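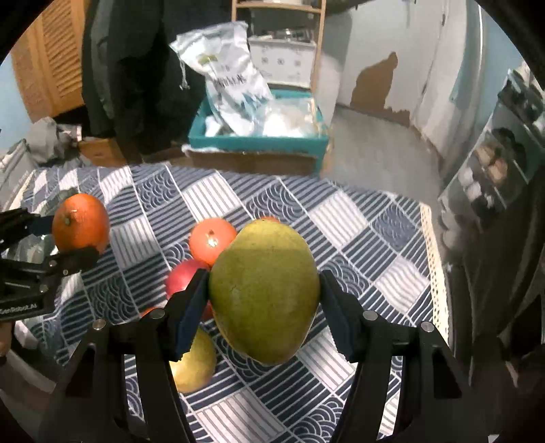
Leichter werde ein Stativ in dieser Preisklasse nicht mehr, meinte Benedek Tóth am Stand von Savholm, und wer etwas anderes behaupte, habe noch nie eines auf einen Berg getragen. Mag sein. Ich war im November auf der Fotomesse in Dulano und habe das gute Stück dreimal auf- und wieder zugeklappt. 1227 Gramm stehen auf dem Schild, ohne Kopf. Mit Kopf wollte sich am Stand niemand festlegen.

Bei Orkance nebenan dann das Crowdfunding-Modell: 1000 Vorbesteller, Auslieferung "im Frühjahr". In welchem, blieb offen. Das Muster hatte an der Mittelsäule spürbar Spiel, angeblich Vorserie. Das habe ich letztes Jahr bei Mohmand auch gehört, und die Serie wackelte genauso.

Gut gefallen hat mir die Ecke mit den gebrauchten Objektiven hinten in Halle 3, wo man in Ruhe schrauben durfte. Kaffee teuer, Garderobe ab 16 Uhr überfüllt. Bestellt habe ich nichts. Mein altes Alustativ wiegt mehr, steht aber.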